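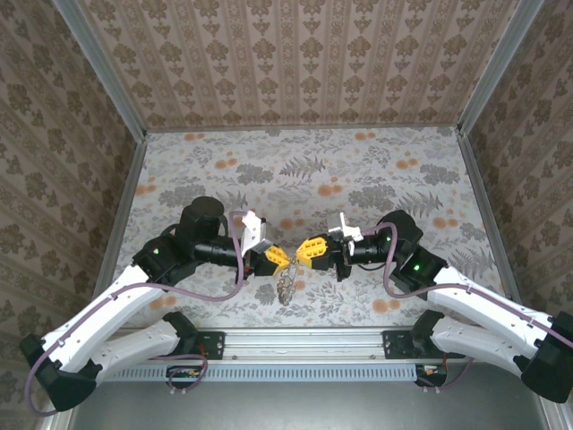
Syahrul Tarigan

Papering the Inside of a Box: Project Report for Materials and Interiors II

1. What I set out to do

The assignment was to take a surface "normally ignored" and treat it as an interior. Most of my class picked ceilings. I picked the inside of an open-fronted enclosure, which is a small room with all the bad habits of a big one and no space for your elbows. The plan was to line the walls with patterned paper, fit a floor panel, and find out which method of hanging gave the least trouble. I had papered one wall of a bedroom before and considered myself experienced.

2. Measuring

I measured the full run of wall, corner to corner to corner, and got 2872 millimeters. Catríona Breathnach measured it for me on Wednesday and got 2991. We were both holding the same tape. Her method was to push the tape into each corner and let it bend, and mine was to stop short, read the number, and start again on the next wall. A bent tape adds a little at every corner, and a person who starts again loses a little at every corner. I cut to her number and trimmed. I recommend this to anyone, as paper is easy to shorten.

The floor panel was measured from a cardboard template instead. This took ten minutes and I should have done the walls that way too.

3. Paper and paste

I tested papers from two suppliers, Meretti and Mac Giolla, on scrap board first. Both had a printed pattern, which was a requirement I had given myself in the proposal and spent most of August regretting. A plain paper forgives a crooked cut. A patterned one draws an arrow to it.

The Mac Giolla paper was heavier and slid around nicely while the paste was soft, so I could nudge it into line. The Meretti paper grabbed right away and stayed wherever it first landed, usually somewhere I had not chosen. I used Mac Giolla for the final lining.

Three ways of fixing it were tried on the scrap:

Wallpaper paste, brushed on the board. Slow, messy, best edges.
Double-sided tape along the borders. Quick and very tidy until the next morning, when the middle had bellied out.
Spray adhesive. Fine result, but I papered part of my sleeve.

The tape is not a total loss. If a lining has to be swapped out often, a bellied wall may be a fair price for one that peels off in a minute.

4. Corners

This section was supposed to be short. My first attempt wrapped a single sheet around the inside corner, and the paper pulled into a curve as it dried, so the corner looked as if it had been filled with soap. On the second attempt I ended each sheet just past the corner and laid the next one over it. The pattern then jumped at the overlap, by a small amount that I could see from across the room and that my supervisor, Bernadette Mac Suibhne, could not see at all.

Her note in my logbook says "stop looking at it." I have included that under Feedback.

Creasing the sheet with a ruler before pasting helped more than anything I did with the brush. A new blade for each long cut helped almost as much. I used the same blade for the first two walls to save money and saved roughly 46 cents.

5. How the pattern behaves

A busy pattern in a small enclosure makes it harder to judge depth. Róisín Moriarty, who kindly stuck her head in when asked, said the back wall felt closer than it was. Small clear or shiny objects are the worst off against print, because your eye goes straight through them to the pattern and stays there. A display box for glassware should probably use something calmer.

6. Feedback and remaining work

"Stop looking at it." (B. Mac Suibhne)

The lining will be checked again for lifting edges before the end-of-term review. I would like to try a matte paper next, with a smaller repeat, and a template for every wall. The leftover Meretti paper is on the shelf by the sink and anyone in the class may have it.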